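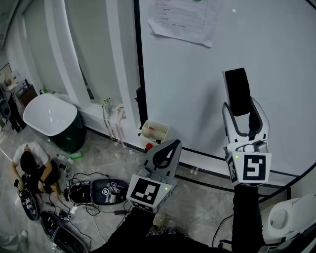 Parking permits: what changes this spring

2023-04-18

The new permit scheme for the streets round the Skerkuvport building starts once the old paper badges run out. The council has not sent letters to every address, so the main points are set out again for anyone who missed the February issue.

A first permit for a household costs 42 pounds a year. A second costs 70 pounds. There is no third permit, and the waiting list that used to exist for one has been closed. People who were on it do not need to do anything.

Permits are now held against the number plate. There is nothing to stick on the windscreen, and old badges can go in the bin after they expire. If you change your car you must update the plate on the Clistik website before you park the new one. The change goes through overnight, so a car bought in the afternoon will need a visitor session until the next morning.

Visitor sessions are bought through the same website or by phone. The phone line is slower, but it takes the same bookings and there is no extra charge. Each household can use up to 200 visitor hours a year. Hours that are not used do not carry over. Tradespeople working at your address can use your visitor hours, or they can buy their own day ticket from the machine by Papadopoulos bakery. The machine takes cards and coins but no notes.

The hours of control are the same as before, eight in the morning until half past six in the evening. Sundays and bank holidays are free. The short stretch of Onusska Road outside the chemist stays as a half-hour bay for everyone, with or without a permit, and you cannot use a visitor session there.

Blue badge holders may park in any permit bay at no cost. They no longer have to register first, although the blue badge must be on show.

Several people have asked about the new double yellow lines at the bottom of the hill. They will be painted in May if the weather is dry. Until then the old single line applies, and the sign on the lamp post is correct. There are 175 marked bays in the zone as it stands, and the lines will take out the two nearest the junction – both are on the left going down.

Appeals against a penalty notice go to the council and must be made in writing. Keep the notice and any visitor session receipt, as both reference numbers are asked for on the form.
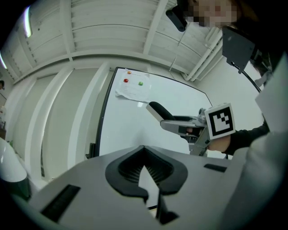
One reader in Onusska Road wrote to say that the overnight wait for a changed number plate is unfair on anyone with a courtesy car, and that a garage will often swap cars twice in a week. She would like the first visitor session after a change to be free. The council's parking office has been sent her letter and the reply will go in the next issue.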